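Skivent pick cell, workshop notebook
May 25, 2019 - gripper and wrist camera, snack packets

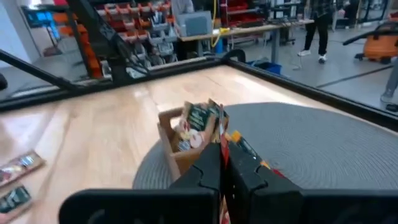
Carried on with the wrapper trials from where Margit left them. Same target as before: pick flat packets off the laminate and out of the plywood box, one at a time, no double picks. Running the Zou fingers with the stepped inner edge. The Panus pads are back in the drawer until someone finds the right screws for them.

Closing force was set at 85 on the controller scale to start. Good on the thicker packets, too much on the flat ones, which fold in the middle and then rotate when the arm lifts. Dropped it in small steps until the fold went away. Did not write down every step, sorry Delali. The final value is in the config file with my initials.

Wrist camera exposure fixed at 2000 microseconds. Auto exposure hunts whenever the wrist passes over the glossy part of the floor, and the segmentation then loses the edge of any shiny wrapper for several cycles. With it fixed the grey rug comes out darker than I would like but the mask is stable. Dark green wrappers are still the worst case. The mask tends to swallow the lettering and put the centroid too high.

Box picks are slower than floor picks. Approach height over the box is 395 mm, measured from the floor and not from the rug, so anyone editing the waypoints should check which zero they are using. I got this wrong in December and bent a finger mount. The box also walks when a finger catches the wall. Tried a square of drawer liner under it, slightly better. It really wants a cleat, but a cleat means the position is fixed and we lose the random placement Margit wants for the next set.

Log file stopped at 488 cycles with a full buffer, no fault on the arm. Restarted with logging to the external drive. The Gurnon driver still prints a warning at every start about the second encoder. Ignored as usual.

To do:
Finger faces are scuffed. Clean, then compare grip before and after.
Move the wrist cable clip, it rubs at full rotation.
Delali to look at the centroid offset on the green wrappers.
Ask Margit if the box can be heavier. A steel plate under the base would do it, almost no change in height.
Re-zero before the next run.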